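검색어를 입력하세요 검색
인쇄하기 | 이메일로 보내기

Suvon 공용 작업실 이용자 모임 회의록

장소: Fladham 건물 2층 작업실
안건: 열쇠 보관, 탁자와 하얀 판 관리, 그릇과 작은 물건 자리 정하기, 바닥 전선, 비용, 7월 정리 주간

1. 여는 말

추운데도 와 주신 분들께 먼저 고맙다는 말씀을 적어 둡니다. 시작하기 전에 귤을 나눠 먹느라 조금 늦어졌고, 난로 앞자리를 서로 양보하시느라 또 조금 늦어졌습니다. 그래도 다들 얼굴이 좋아 보이셔서 기록하는 저도 마음이 푸근했습니다. 지난번 회의록은 낭독을 생략하고 그대로 승인했습니다. 다만 지난번에 '창고 선반'이라고 적은 것은 Herkutcombe 창고가 아니라 복도 쪽 선반을 가리킨 것이었다는 말씀이 있어 바로잡습니다. 제가 헷갈렸습니다. 죄송합니다.

2. 열쇠 보관

제일 길게 이야기한 안건입니다. 우리 열쇠는 커다란 은색 고리 하나에 꿰어서 쓰고 있는데, 고리가 큼직해서 주머니에 넣고 그냥 집에 가는 일이 없다는 것이 장점이고, 원하는 열쇠를 찾느라 한참 짤랑거려야 한다는 것이 단점입니다. 작은 고리들이 사이사이 끼어 있어서 더 그렇습니다. 문 앞에서 장바구니를 들고 열쇠를 하나씩 넣어 보신 경험은 다들 있으신지, 이 대목에서 웃음이 많이 나왔습니다.

고리를 나누자는 의견과 그대로 두자는 의견이 있었습니다. 나누자는 쪽에서는 작업실 열쇠와 Herkutcombe 창고 열쇠만이라도 따로 두면 창고에 가는 분이 작업실 열쇠까지 들고 나가는 일이 줄어든다고 하셨습니다. 그대로 두자는 쪽에서는 고리가 둘이 되면 찾을 것도 둘이 된다고 하셨고, 이 말씀에도 고개를 끄덕이는 분이 많았습니다.
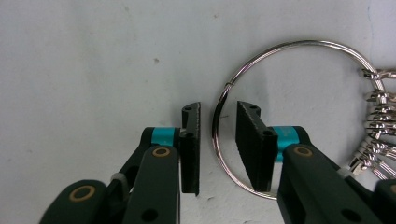

결국 고리는 당분간 나누지 않기로 했습니다. 대신 열쇠마다 색 실을 묶어서 구별하기로 했고, 실은 집에 남는 자수실을 가져오시겠다는 분이 계셔서 따로 사지 않습니다. 창고는 초록, 작업실은 빨강, 우편함은 노랑으로 정했습니다. 우편함을 파랑으로 하자는 말씀도 있었지만 파란 실이 마침 다 떨어졌다고 하셔서 노랑이 되었습니다. 마지막에 나가시는 분은 열쇠를 제자리에 두고 이용 장부에 시간을 적어 주시기 바랍니다. 장부의 연필이 자꾸 없어지니 끈으로 묶어 두자는 제안도 함께 통과되었습니다.

3. 탁자와 하얀 판

나무 탁자 위에 깔아 쓰는 큰 하얀 폼 보드 이야기입니다. 깔아 두면 탁자가 덜 상하고 작은 물건도 눈에 잘 띄어서 다들 좋아하시는데, 그만큼 때도 잘 보입니다. 희미한 회색 자국이 여기저기 있고 거뭇하게 번진 자국도 있어서, 새것으로 바꾸느냐 닦아서 더 쓰느냐를 두고 의견을 나누었습니다.

물걸레로 세게 문지르면 표면이 일어난다는 걱정이 있었고, 지우개로 살살 지우니 웬만한 것은 지워지더라는 경험담도 있었습니다. 미술용 말랑한 지우개가 좋다고 하십니다. 다음 모임 전에 구석에서 먼저 시험해 보기로 했습니다. 가느다란 나무 막대도 탁자 위에 자주 굴러다니는데, 이것은 쓰시는 분이 꼭 있으니 버리지 말고 컵에 꽂아 두자고 합의했습니다. 컵은 손잡이 떨어진 머그잔이면 충분하다고 하여 찬장에서 하나 내놓기로 했습니다.

탁자에서 그릇이나 받침대를 다루실 때에는 가장자리 말고 안쪽에 놓고 해 주십사 하는 부탁도 있었습니다. 흰 도자기 그릇은 안쪽이 매끈해서 빛이 비치면 참 곱습니다만, 곱다고 들여다보다가 팔꿈치로 밀면 큰일입니다. 기둥이 달린 흰 받침대도 밑판의 둥근 쪽에 무엇을 올릴 때에는 두 손이 편한 자리에서 해 주시면 좋겠습니다.

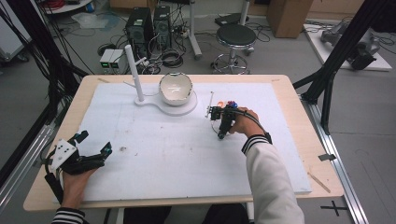 한 참석자는 판을 바꾸는 데는 찬성하지만 너무 새하얀 것을 사면 흰 그릇과 흰 받침이 잘 보이지 않아 오히려 부딪치기 쉽다고 하면서, 다음에는 연한 회색이나 하늘색을 생각해 보면 어떻겠느냐고 물었습니다. 듣고 보니 그럴듯하여 한동안 색깔 이야기로 꽃을 피웠습니다. 연두색을 말씀하신 분도 계셨는데 커튼과 너무 안 어울린다는 반대에 조용히 거두셨습니다. 색은 Ledesma 가게에 견본이 있는지 알아본 뒤 정하기로 하고, 그때까지는 지금 것을 닦아서 씁니다.

4. 바닥의 전선

탁자 너머 회색 바닥에 검은 컴퓨터 본체가 나란히 서 있고, 그 둘레로 검은 전선이 엉켜 있습니다. 빗자루가 잘 들어가지 않아 먼지가 모인다는 말씀이 있었습니다. 전선을 뽑았다가 다시 꽂는 일은 자신이 없다는 분이 대부분이라, 꽂힌 것은 건드리지 않고 늘어진 부분만 찍찍이 끈으로 묶기로 했습니다. 끈은 선반 아래 칸에 있습니다. 색은 제각각이지만 쓰는 데는 지장이 없습니다.

청소할 때 본체를 옮기지 말아 달라는 당부도 나왔습니다. 손이 안 닿는 곳은 먼지떨이로 겉만 훑어 주시면 됩니다. 먼지떨이가 너무 짧다는 말씀은 비용 항목에서 다시 다루었습니다.

5. 그릇과 작은 물건의 자리

알 모양 그릇의 자리를 정하자는 안건입니다. 깨진 달걀 껍데기처럼 입이 들쭉날쭉하고 그 테두리에 은빛이 둘린 하얀 그릇 말입니다. 처음 보시는 분들이 정말 깨진 줄 알고 놀라시는 일이 있어, 선반에 '원래 이런 모양입니다'라고 써 붙이기로 했습니다. 글씨는 붓펜으로 예쁘게 써 주시겠다는 분이 계십니다.

보관은 둥근 흰 받침에 올린 채로 하느냐 내려서 하느냐로 잠시 갈렸습니다. 올려 두면 보기는 좋은데 선반 칸이 낮아 꺼낼 때 윗입이 걸릴까 염려된다고 하셔서, 평소에는 그릇과 받침을 나란히 두고 탁자에 내왔을 때만 올려 쓰기로 했습니다. 그릇 밑에는 부드러운 천을 한 겹 깔아 주십시오. 테두리는 거친 수세미로 닦지 마시고 손끝으로 가볍게 헹궈 주시면 고맙겠습니다. 겹쳐 쌓는 것도 삼가 주십시오.

빨강, 노랑, 초록, 파랑의 알록달록한 플라스틱 소품들은 다 쓰고 나면 한데 모아 뚜껑 있는 통에 담기로 했습니다. 색깔별로 나누어 담자는 의견도 있었으나, 그렇게까지 하면 오히려 아무 데나 두게 된다는 말씀이 설득력 있었습니다. 은색 철사로 된 꽂이는 통에 들어가지 않으니 통 옆에 세워 둡니다. 눌리면 모양이 틀어질까 싶어 위에 물건을 얹지 않기로 했습니다.

그리고 탁자 위의 부스러기 말씀입니다. 짙은 갈색 부스러기가 하얀 바닥에 흩어져 있으면 금세 눈에 띕니다. 과자인지 흙인지를 두고 가벼운 추리가 오갔습니다만 밝혀진 것은 없고, 굳이 밝힐 일도 아니라고 뜻을 모았습니다. 작은 빗자루와 쓰레받기를 탁자 다리 옆에 걸어 두기로 했으니, 보신 분이 먼저 쓸어 주시면 되겠습니다. 간식은 창가 자리에서 드시는 것으로 다시 확인했습니다.
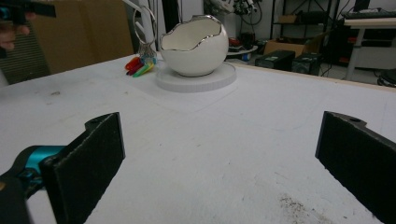
글쓴이: Suvon 공용 작업실 기록 담당 | 등록일: 2024년 2월 23일

6. 비용

지난 모임에서 이월된 잔액은 3,232원입니다. 발표가 나자 잠시 조용해졌다가 다 같이 웃었습니다. 이 돈으로는 판도 먼지떨이도 살 수 없으므로, 다음 모임부터 이용료에서 소모품 몫을 조금씩 떼어 두기로 했습니다. 얼마를 뗄지는 Fladham 건물 관리비 고지서가 나온 뒤에 다시 이야기합니다. 먼지떨이는 긴 막대에 묶어 쓰는 방법이 나와서 우선 그렇게 해 보기로 했습니다. 모양은 조금 우습겠지만 천장 구석까지 닿는다니 기대가 됩니다.

돈을 더 걷자는 의견은 이번에는 표결하지 않았습니다. 겨울에는 난방비만으로도 부담이라는 말씀이 있었고, 다들 같은 마음이셨습니다.

7. 7월 정리 주간

해마다 하던 대정리를 올해는 7월에 하기로 했습니다. 장마가 걱정된다는 의견이 있었지만 방학이 있어 손이 가장 많은 때라고 하여 그렇게 정했습니다. 정리는 7월 16일에 시작해서 31일에 마칩니다. 앞쪽 며칠은 작업실을, 나머지는 Herkutcombe 창고를 봅니다. 탁자 뒤에 세워 둔 큰 골판지 판은 그때까지 접거나 자르지 말고 그대로 두시기 바랍니다. 창고 짐을 쌀 때 칸막이로 쓰면 딱 좋겠다는 말씀이 있었습니다.

짐을 쌀 때 도자기는 신문지보다 헌 수건으로 싸는 편이 낫다고 하니 댁에 해진 수건이 있으시면 버리지 말고 모아 주십시오. 상자 겉에는 무엇이 들었는지 큰 글씨로 적어 주시고, '기타'라고만 적는 것은 올해부터 없애기로 했습니다. 작년의 '기타' 상자가 아직도 창고 안쪽에 그대로 있다고 합니다.

8. 그 밖의 말씀

창문 걸쇠가 뻑뻑하다는 말씀이 있어 기름을 쳐 보기로 했습니다. 라디오 소리는 서로 물어보고 켜기로 했습니다. 화분에 물을 너무 자주 주신다는 지적에는 여러 분이 동시에 찔리는 표정을 지으셨으니, 물 준 날을 장부 맨 뒷장에 적어 주시면 좋겠습니다. 남은 귤은 작은 바구니에 담아 창가에 두었습니다.

다음 모임 날짜는 관리비 고지서를 받은 뒤 장부와 문 앞 쪽지로 알려 드립니다. 고칠 곳이 있으면 장부에 적어 주시거나 저에게 살짝 일러 주십시오.

인쇄하기 | 이메일로 보내기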